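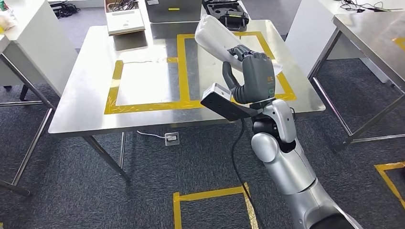 White plastic over the stainless steel table.

Keeping plastic bags and covers in good order

In my house in Plistonville we keep almost every bag that comes through the door. My mother did the same, and for many years I had one drawer that could not be opened without a fight. These are the habits which helped me.

Sort before you fold. Thin bags from the vegetable stand go in one pile, strong bags in the second. If a bag has a hole, put it aside for wet garbage or for painting day.

Fold long, then short. Lay the bag flat on a hard table, press the air out with your palm from the bottom to the handles, fold it in three along the length and then roll it. A rolled bag stands up in a box like a small book. My neighbor Orlando Urrego makes triangles. They are pretty, but I find them slow.

Wash only what is worth washing. Freezer bags can be used again if they held bread or dry fruit. Turn them inside out, use a little soap, and hang them over a wooden spoon standing in a jar. Let them dry overnight. Bags that held raw meat or fish must go to the trash, always.

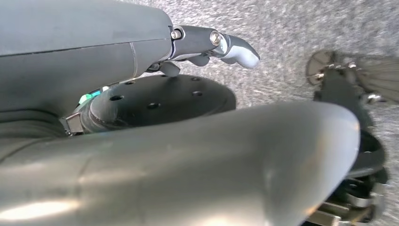

For winter clothes I use the long covers from the dry cleaner, but I leave the bottom open. Wool that is closed completely in plastic takes a bad smell, and in July the closet gets warm. A small cloth bag with cedar pieces can hang on the same hanger. Rub the cedar with sandpaper when the smell becomes weak.

Label the freezer bag before you fill it. The marker does not write well on cold plastic. I write the food and the month, and I freeze soup in flat bags on a tray. When they are hard I stand them side by side, up to 17 in my bottom drawer.

To take off a sticky price label, warm it with the hair dryer for 30 seconds and pull slowly from one corner. What stays behind comes off with cooking oil on a cloth. After the oil, wash with dish soap.

Roxana Ríos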